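From: Birger Ekström
To: handheld-demos list
Date: Jan 13, 2026
Subject: Re: [demos] tidy-into-box, how fussy should we be?

Hello all,

Sorry for the slow answer, I've been buried in the Konent export. Two views from the tidying set first, so we're all talking about the same rug and the same box: 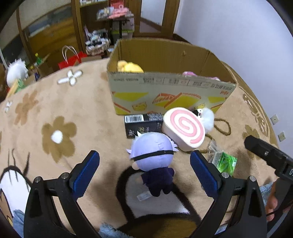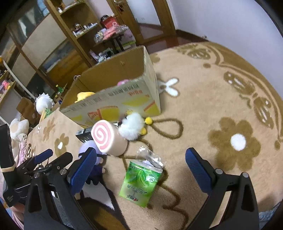 *Tidy-into-box: doll between the fingers in the first, green pack between the pads in the second.*

Now, the question from Paracha:

> We've got 302 demos through the checker and I'm throwing out more than I expected. Some people go straight for the toy, others hover and have a think first. Do you want the hovering cut? Also, does it matter which thing goes in the box first? My instinct is to fix an order and make everyone stick to it.

Please don't fix an order! I tried that last April with the kitchen set (1,350 demos, all starting with the same item) and the policy got very attached to it. Take that item away and it just dithered. I'd much prefer people to pick whatever they'd naturally pick, and we sort out the balance afterwards.

Hovering is harder. A short pause before closing the fingers is fine by me, I do it myself when something is soft and I'm not sure where the middle is. A long wander over the rug while somebody makes up their mind is no use to anyone, so trim those at the start – but only at the start. If you cut a pause out of the middle you get a jump in the wrist pose and Wamero's smoothing does something horrible with it.

A few things I'd ask people to do when they're holding the gripper:

- open wide before you come down, especially over the cake roll, it's a fat thing
- come in slowly for anything in crinkly plastic
- let go inside the box, low down, no dropping from a height
- if you fumble it, carry on and pick it up again, and keep the take

That last one matters to me. I know the checker marks fumbles as failures, but the recoveries are some of the best material we have. Could you put them in a separate folder for now? I had 64 in the last batch and would happily take more.

Total on my side is 1,896 across all the tasks, before your lot. Omel has the calibration files if yours look off, mine needed redoing after I changed the finger pads.

Cheers,
Birger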